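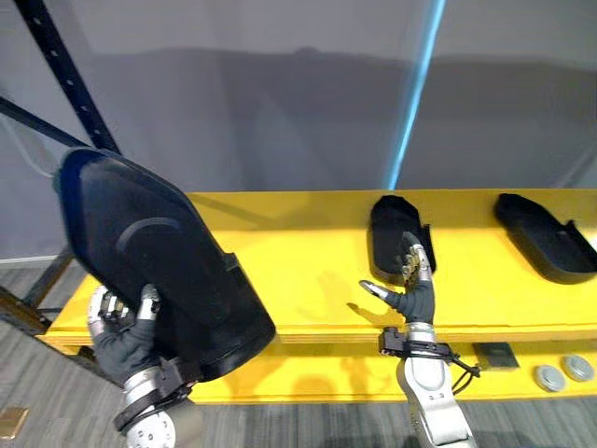
Handling Rules, Second Edition: What Changed

The new edition of our handling rules for two-armed cells is out, and I'm so pleased with it! The old one had grown to 994 lines (yes, really) and repeated itself in places. The new one is down to 805, and it reads like something you'd want next to you during a shift.

The biggest change is the section on shared shelves. When one hand is holding a tray, the other hand may reach for the next one, but it can't close on it until the first tray is clear of the shelf space. The team in Clesosville has been asking for this in writing for ages. Their shoe-sole trays have a raised rim and an awkward long shape, and a big one held at a tilt takes up far more room than you'd guess from its footprint.

Grip points get their own page at last. Hold large trays by the lower edge, with fingers over the front and the palm supporting the underside. Please don't pinch the rim alone, even for a short move.

Gloves are next. Fabric gloves on robot hands now go on the same check sheet as wrist clamps and cables. Look for worn fingertips, loose straps, and any cable loop that could catch on a shelf lip when the wrist turns. Flurnia tried the sheet in February and sent back a wonderful pile of notes, and most of them made it in (the drawing of a badly routed cable is theirs, and I love it).

Replacement gloves should be logged every 1000 cycles, whether you swap them or not. If your cell runs the Mikuš controller, the counter is on the status page. Unow users will need to write it down by hand for now, sorry!

One old rule stays exactly as it was in 2008: people keep out of the reach zone until both arms have stopped and the stop has been confirmed at the panel. Seeing the arms hold still doesn't count.

Printed copies go out with the next parts shipment. Please recycle the old binders, and send corrections to the standards desk. We're already collecting them for the third edition.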